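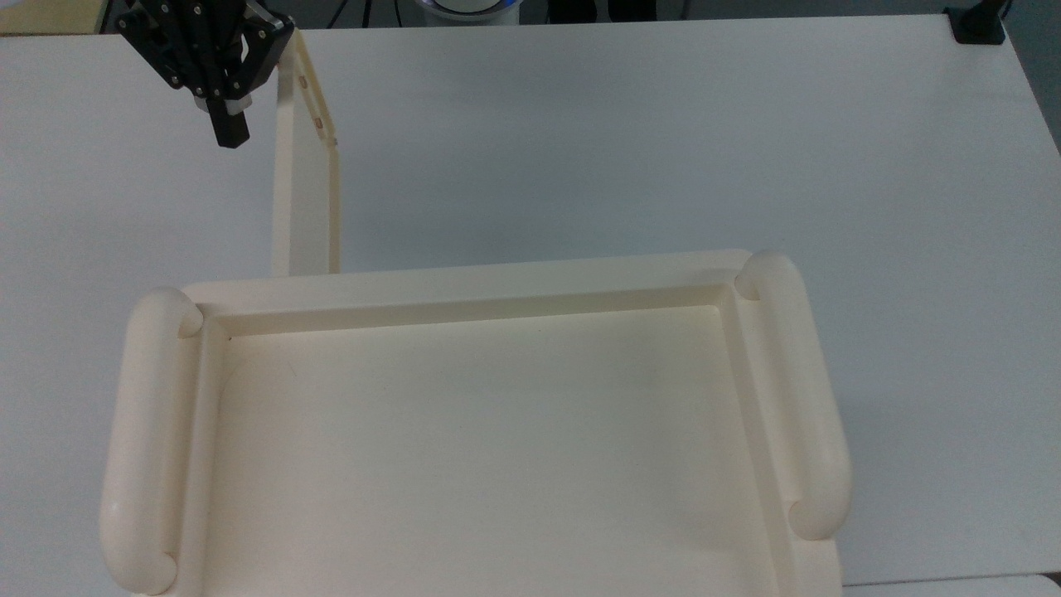
Trays, boxes and small storage – the August gallery

Skeltavico buys and sells second-hand household storage from a unit on Hosten Road. Most of what comes through is plain, useful stuff: trays, drawer boxes, lidded tubs, letter racks, carrying cases. The gallery is updated once a month and covers whatever has been cleaned, checked and put on the shelves since the last update.

Every item has a stock number on a paper tag. Please quote it if you ring or write, as a lot of these things look alike and we do not want to put the wrong one aside for you. Prices are on the tags and on the printed list by the door. We don't put them on this page because they change when something has been in for a while.

There are 432 items on the shelves this month, and this page only covers a few of them. The rest can be seen in the unit, which opens at ten in the morning and closes at four.

Cream serving tray, two handles

A rectangular plastic tray in cream, with a raised edge and a flat, recessed floor. The handles are thick, rounded bars on the short sides. The floor has a slightly yellowed tone, so if you are after bright white this is the wrong tray. The surface is smooth.

We get asked whether plastic trays like this will go through a dishwasher. We don't know the maker of this one, so the advice is to wash it by hand in warm water with a drop of washing-up liquid. Bicarbonate of soda on a damp cloth will shift most tea marks. Avoid scouring pads, which leave a dull patch that can't be polished out.

Trays of this sort also do well in a hallway for post and keys, or on top of a chest of drawers. One customer bought several plain trays from us last year and uses them under seedlings on a windowsill. Put a sheet of newspaper down first if you do that, as compost stains pale plastic.

Slim upright panel, cream

A tall, narrow piece of flat plastic in the same sort of cream, with three small tan-brown marks along one edge. It is listed separately under loose parts. Loose parts are sold as they are, and it is worth bringing your own piece along to try against them before you pay. There is a table near the window for doing this.

We keep a box of odd lids, pegs, feet and dividers under the same table. Anything from the box is free if you are buying something else.

Cream carrying box and dark brown box

These two are shown stacked, cream on top and dark brown below. They are separate items with separate tags, and we are happy to sell them apart.
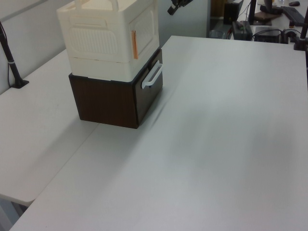
The cream box is moulded plastic with rounded corners and a carrying handle over the top. It has a recessed panel of fine upright ribs on one face and a similar rounded panel on the next, with a thin orange strip running down the edge. It would suit a sewing kit, first aid things or a child's pencils. Anyone with a particular use in mind should measure what has to go inside and ask us to check – we are glad to get the tape out.

The brown box is a squat cube with a wood-grain finish and a white plastic pull handle. The finish is dark enough to sit next to older furniture without standing out. For cleaning, use a barely damp cloth and dry it straight away. Wax polish tends to smear on wood-grain finishes and collects dust afterwards, so leave that for solid timber.

As the picture shows, the cream box slightly overhangs the brown one. If you want to keep them as a stack at home, put a square of non-slip matting between the two, the kind sold for lining drawers. Lift the top box off before you open or move the lower one, and keep the stack away from the edge of the shelf.

Also in this month, not pictured

Fukonora stacking drawers, grey. One set, complete, with the original dividers.

Picard letter racks. Two sizes. The smaller takes ordinary envelopes and the larger takes A4 folded once.

Mixed lidded tubs, clear, sold in bundles. Some have old labels on the lids. Cooking oil and a soft cloth will take off most of the glue.

Metal card index box with a broken catch. Priced accordingly.

Reserving and collecting

We will hold an item for 3 days without a deposit. After that it goes back on the shelf. If you need longer, ring and ask, and we will usually say yes unless someone else is waiting for it.

Collection is from the side door. There is space for one car, and the kerb is low enough for a trolley. We do not post trays or anything with a handle that sticks out, as too many have arrived cracked. Smaller boxes can be posted at cost.

Returns are accepted if the item is not as described on its tag. Please bring the tag with you.

Selling to us

We take clean household storage in working order. Please bring things in empty, and check the backs of drawers first. We do not take anything with a strong smell, anything that has held paint or garden chemicals, or more than 100 pieces at once without a phone call beforehand.

About the gallery

The gallery has been going for some years and now has 1,640 entries. Older pages are left up after the items have sold, as people use them to identify things they have at home. Sold items are marked on the page when we get round to it, so please check before travelling.

Page kept by Fabrice Guillot. Corrections are welcome, especially makers' names for unmarked pieces.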